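Subject: Re: Stripping the old white paint – has anyone used Coltgate?
To: the Hamel furniture list

On a February evening, one of our members wrote:

> I've taken on a painted dressing table and I'm tempted to strip
> the lot. I've got half a tin of Coltgate left over from a door.
> Will it lift three or four coats without making a mess of the
> carved bits? And is it worth it, or should I just paint over?

I used Coltgate on a chest of drawers last year and have been meaning to write it up ever since, so thanks for the nudge! It's fine on flat tops. Put it on thick, leave it under cling film overnight and most of it comes away in one go with a wide scraper. On mouldings it's another story. It sits in the hollows and goes like chewing gum, and I ended up with a box of cocktail sticks and a very sore neck.

My second go was with Gerura, the paste in the squat tub, and I got on with it far better. It's dearer – I paid for 3 tubs in the end and only needed two – but it stays wet long enough to work into the curly parts with an old toothbrush. Do open a window.

Before any of that, please test for lead. If the bottom coat is old you don't want to be sanding it, and the swabs cost next to nothing.

As for painting over, I'd think hard about it. An ornate piece in white can look lovely, and underneath you may well find cheap mixed timber that was never meant to be seen. I stripped all of mine and then painted it again, so there's a month I won't get back.
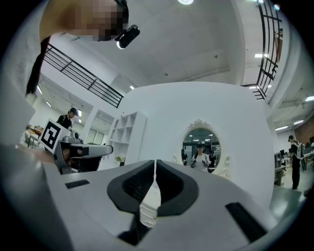
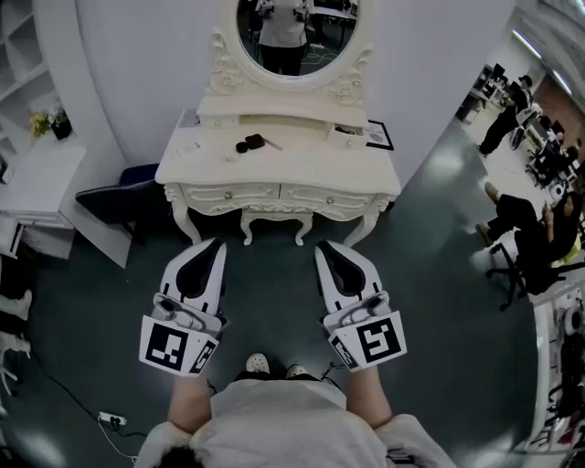
Does the bare wood need sealing before a new coat goes on?

Seal it if there are any knots, or if the old finish left a stain. One thin coat of shellac does it, then a light rub down and your undercoat.

For handles I went to the Bundia catalogue, which lists 1,564 of the things (I was up half the night). Measure between the screw holes first. Mine were an odd size and I had to fill and drill again, and you can still see where if you catch it in the morning light.

The mirror frame I'd leave well alone if it's the sort with plaster decoration, as stripper turns that to porridge. Damp cloth, touch up, done.

Shout if you want the rest of my cling film – it's a catering roll and I've hardly made a dent in it.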